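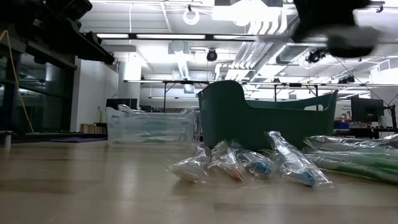 We use cookies to keep you logged in and to count visits. Accept | Manage settings

Search this forum Advanced search

Sorting clear-wrapped items: what should a written procedure cover?
Started by bagged_and_tagged, Jun 1, 2024

bagged_and_tagged
I have been asked to write the operating rules for our picking cell and would like to hear what other people put in theirs. The job is small items in clear plastic wrapping, going from the table into tubs and bins. No two packs sit the same way. Some are short and stand up against their neighbours, some are long and lie flat, and the wrapping creases wherever it likes.

The risk assessment for the machine itself is done and signed. What I have not got is anything for the daily work: how the table is laid out before a run, who may reach in and when, what counts as a failed pick, and what gets written down. At present it depends on who is on shift. The software is Greten, if that makes a difference.

My draft is 30 pages and I can already tell that it won't be read.

pallet_nine
Cut it to 5. We had a long one at our Bellorholm site and people signed the back page without opening it. The short one gets used.

What is in ours:

Before a run: lamps on, blinds set, table wiped, tubs in their marked places. Test the stop button. Run one pick at slow speed with a person watching.

During a run: no hands past the line while the arm has power. If a pack is dropped, leave it until the arm has been stopped and the key taken out.

After a run: log the number of attempts, the number of drops and anything odd.

The pick settings live in a separate sheet which changes all the time. Don't put them in the procedure or you will be reissuing it every month.

kestrel_mk2
I would argue with "leave it until the key has been taken out". If every dropped pack means a full key-out, people stop doing it by the second hour. They lean in with a stick, or just with a hand. A rule that gets broken all day is worse than a softer one that gets kept.

We have a hold state, monitored by the safety controller, and you may reach in under hold. The key comes out only if you need your head or shoulders inside the cell.

pallet_nine
That is fine if your hold is a proper safety-rated stop and somebody has checked it. A lot of cells have a pause button on the screen, which is only software, and the operators call that "hold" as well. I have seen it at two sites. If the original poster isn't certain which kind they have, the key comes out.

kestrel_mk2
Agreed on the screen pause. The procedure should name the exact button, and the word "pause" should not appear in it anywhere.

bagged_and_tagged
Ours has both and I would have to look up what the hold on the pendant is rated to. I will ask the integrator and get the answer in writing.

Next question is lighting. Glossy wrapping on a pale table with strip lights overhead gives us bright streaks on the table and on the packs, and the vision picks the shine instead of the pack. Do you treat that as a rule or as a settings matter?

tin_lid
Rule. Ours says that the ceiling lights above the cell are to be in the same state as when the system was set up, and that a printed test card must pass at the start of every shift. If the card fails, no run. It takes a couple of minutes. Before we had the card, somebody would switch off a row of lights for their own comfort and we lost a morning finding out why.

A matt mat on the table helps too. Plain dark grey, taped at the corners. Write the mat into the layout drawing or it will wander off to another bench.

sal_ammoniac
I don't think mats are always good. Ours held crumbs of plastic and the corners lifted, and then the arm caught one. We went back to the bare table and put diffusers under the lights. It cost more, but there is nothing to trip over.

tin_lid
Ours is glued now, to be fair. Taped was a bad suggestion.

fourth_axis
Nobody has mentioned what a "pick" is. You need that written down before any of your log figures mean anything. At our place one shift counted a pick as good if the pack left the table, and the other counted it only if it landed in the right tub with the wrapping whole. We had a sheet for May with 743 good picks on it and there was no way of telling which sort they were.

Our wording now is: "A good pick is one item, lifted once, placed in the correct container, wrapping undamaged. Anything else is a fault and is given a code." We have 6 codes. The one used most is two packs lifted together, as the film on one clings to the next.

bagged_and_tagged
That is very useful, thank you. Would you share the codes?

fourth_axis
Missed. Double. Dropped over table. Dropped outside table. Wrong container. Wrapping torn. We had "other" for a while and took it out, as everything ended up in there.

sal_ammoniac
I would keep "other" but require a sentence of text with it. If you take it out, people choose the nearest wrong code and you never find out about the strange ones.

fourth_axis
We disagree on that one. Our operators wouldn't write the sentence.

gantry_dweller
A few points on the area around the cell, which people leave out of these documents.

Cables. Anything that hangs or crosses the working space should be clipped back and put on the weekly check.

Containers. Use the same make and size every time. We changed from rigid bins to flexible tubs from Dantas, and the rims give when something presses on them, so the place height was off. Nothing broke but we had to teach it all again. Any change of container should be treated as a change to the cell, with a name and a date against it.

Screens. If the operator can't see the status screen from where they load, move the screen.

pallet_nine
The container point is a good one. I will be adding it to ours.

kestrel_mk2
Speed as well. We run at full speed only with the guard shut, and at reduced speed any time somebody is loading. The Karnen cell at our other building doesn't do this and I won't work on it.

tin_lid
Is that one guarded at all?

kestrel_mk2
Light curtain on one side, nothing on the back. It has been reported, twice.

bagged_and_tagged
Right, this is where I have got to. Short procedure on a board next to the cell. Settings on their own sheet. Definition of a good pick at the top of the log, with the fault codes beneath it, and "other" kept for a trial period with the sentence required. Test card at the start of each shift. Container changes signed off. Reaching in is key-out only until I have the integrator's letter about the hold.

I haven't decided on mat or diffusers. The budget holder will probably decide that for me.

sal_ammoniac
Ask to borrow one diffuser and try it over half the table before anybody spends money.

gantry_dweller
And put a review date on the board. Ours had been up around two years before someone noticed it still described the old gripper.

bagged_and_tagged
Will do both. I'll post the wording when it has been through the safety rep.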